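Home News Traffic Opinion Contact

Pridby says bridge fix will take 20 weeks. Drivers have heard that before

Pridby's public works office says the Plirnham Bridge will be down to one lane from September while Silteck replaces its worn expansion joints. The office calls the 20-week schedule "firm." It used the same word for the last repair, which ran into spring.

The city has logged 164 complaints about the bridge deck this year, mostly over bent rims and blown tires. It would not say how many drivers were paid.

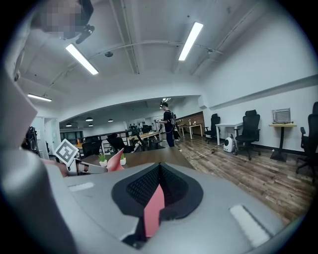 Who pays for the damage

Claims go through Suvarna, the city's outside claims handler. Drivers must show that the city knew about the defect before they hit it, a tall order when the inspection reports aren't posted online. The most a driver can get without going to court is $240, less than many people pay for one wheel.

Silteck did not answer questions about late penalties.

Filed under: Roads & Bridges

Comments (3)

rustbelt_rita: Firm like my front tire was firm.

Dale on 9th: Sent my claim in twice. Still waiting.

mapleleft: Post the inspection reports. Simple.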